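Home | Cars | Trains | Planes | Ask a Question | For Grown-Ups

How Does a Car Change Gear?

Last updated: Wed 10 May

If you have ever ridden a bike up a steep hill, you already know more about cars than you might think! 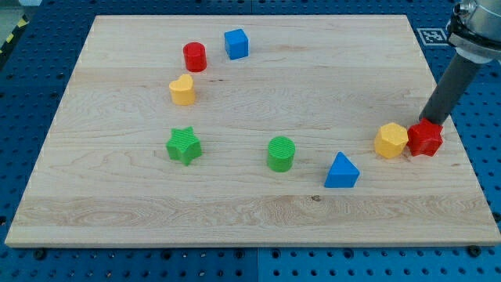

On a bike, you click into an easy gear for the hill. Your legs spin quickly, the bike creeps along, and up you go (puffing a bit, probably). On a nice flat road you pick a harder gear, and now each push of the pedals carries you a long way.

A car's engine has the same trouble your legs do. It is happiest when it spins at a certain speed, not too slow and not too fast. So between the engine and the wheels there is a heavy metal box full of toothed wheels, called the gearbox. Low gears are strong and slow, for starting off. High gears are for zooming down the highway.

In some cars the driver changes gear with a stick and a foot pedal called the clutch. The clutch lets go of the engine for a moment, a bit like letting go of a friend's hand while you both swap places. In an automatic car, the gearbox does all that by itself.

The little Peltonen hatchback that takes me to Nodstead every week is a stick-shift, and on Drolline Hill you can hear the engine hum higher when it drops down a gear. Next time you are in the back seat, listen for that change in the sound, and see if you can guess when the next one is coming!

108 shares | 13 comments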